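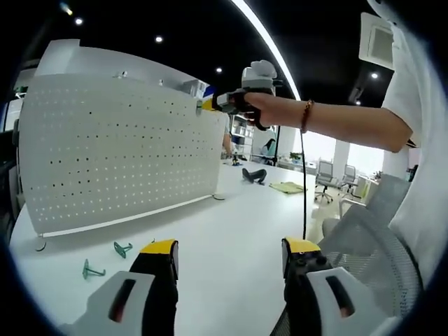 Gounder
asked May 25, 2024

Hand-held grippers: hooks twist when I hang them on pegboard

I'm building a pair of hand-held grippers at Hirham, our shared workshop. Yellow tips, two fingers each. The practice job is putting green plastic hooks on a white perforated panel. Picking one up off the table is fine. When I push it at the holes it turns in the fingers – maybe 2 times out of 4. Softer tips, or a stronger spring?

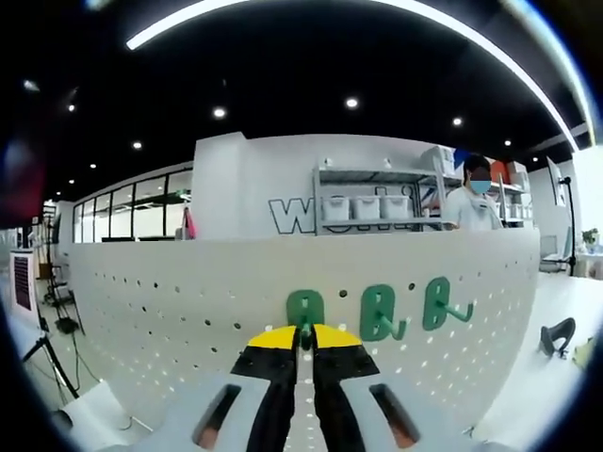

2 Answers

Prinico
Try where you hold it before changing parts. Grip the stem low, with both tips square to it, and line the backplate up with the holes before you push. If it still turns, glue a thin strip of rubber inside each tip. A stronger spring tires your hand and the hook can still pivot. I went through 100 hooks in February with the soft strips and kept the original spring.

Brorkau
Softer tips. Mine were too hard as well. Also check the finger screws, they work loose – no idea what size yours are.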